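Stone Countertops and Kitchen Stains: A Small Test of Sealers
Student project report, Materials in the Home, fall term

Why we picked this

Our group of four wanted a project that used things people already own. Two of us live in rental apartments with stone counters, and both leases have a line about stains. One lease charges a flat fee for "etching or discoloration" and doesn't say what either word means. We decided to find out how fast ordinary kitchen liquids mark polished marble, and whether a sealer from the hardware store makes a difference.

Background

Marble is mostly calcite. Calcite reacts with acids, including weak ones like vinegar and lemon juice. The reaction eats a little of the polished surface and leaves a dull spot, and this is called etching. Staining is a separate thing. A stain is color that has soaked into the small pores of the stone. Coffee can do both, because it is dark and slightly acidic. Oil stains but does not etch.

Sealers are sold mostly to stop stains. They soak in and fill the pores near the surface. Before we started, three of us thought a sealer would also protect against acid. The label on one of the two we bought says it does not, in small type on the back.

Materials

We got our stone from Mekonnen, a counter shop in Polora that keeps a bin of sink cutouts and broken ends. They let us take what we could carry. We ended up with 18 tiles after cutting, each about the size of a playing card. All came from the same slab, a light marble with tan veins. The shop's wet saw left rough edges, so we kept every test at least a finger's width from the side.

The two sealers were Drimo, a water-based spray, and Vistska, a solvent-based liquid wiped on with a cloth. We put Drimo on six tiles, Vistska on six, and left six bare. Each product was used the way its label said. Vistska needed two coats and a full night to dry, with the window open.

The liquids were white vinegar, lemon juice, black coffee, red wine, olive oil and beet juice. Each tile got one liquid, so each liquid was tested once on each kind of surface.

Method

We used an eyedropper to put the same amount of liquid on the middle of each tile. We covered the drop with a bottle cap so it would not dry out. After one hour we lifted the cap, blotted the spot with a paper towel, rinsed it under the tap and let the tile dry until the next morning.

Then all four of us scored each tile separately. We gave one score for color, from zero (none) to five (dark), and one for shine, from zero (no change) to five (completely dull). Shine was judged by tilting the tile under a desk lamp. We averaged the four scores. We did the scoring in October, in the evening, so daylight would not change from one tile to the next.

Results

Beet juice left the darkest color on bare stone, with an average of 4.5. Wine was next at 4, then coffee at 3.25. Olive oil made a gray patch that scored 2.
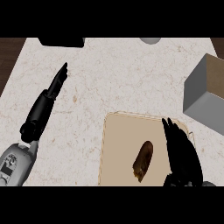 On the tiles treated with Drimo, beet juice dropped to 2.5 and wine to 2. On the Vistska tiles they were 1.25 and 1. Olive oil could not be seen at all on the Vistska tile.

Shine was a different story. Vinegar and lemon juice scored 5 on bare stone, 5 with Drimo and 4.75 with Vistska. We do not think that last difference means anything, as it comes from one person giving one tile a 4. Wine also left a faint dull ring on all three of its tiles.

Problems with our test

One tile for each combination is too few. The veins made it hard to score coffee, since the color of the stain was close to the color of the vein. One bottle cap slid during the hour and the lemon juice spread out, so that tile was scored on a larger spot than the others. We also did not test what happens when a spill is wiped up right away, and that would be the most useful thing for a renter to know.

Cost

Drimo cost us $18 and Vistska was more than twice that. Either bottle would cover far more counter than a normal apartment has. Vistska had a strong smell that lasted into the second day.

What we would do next

We would repeat the test with shorter times, starting at one minute, and add a piece of granite to compare. We would also like to borrow a gloss meter from the physics lab so that shine is not a matter of opinion. For now, two of us have gone back to using a cutting board for lemons.

Comments (3)

Did you try a baking soda paste on the beet stain? It took most of a wine stain out of my windowsill, but I had to leave it on overnight and do it twice.

I install counters. Your shine results match what I see. People seal every year and then call about rings from a lime. Honed finish hides it better than polished.

Which coffee did you use, drip or instant? Asking for my own class project.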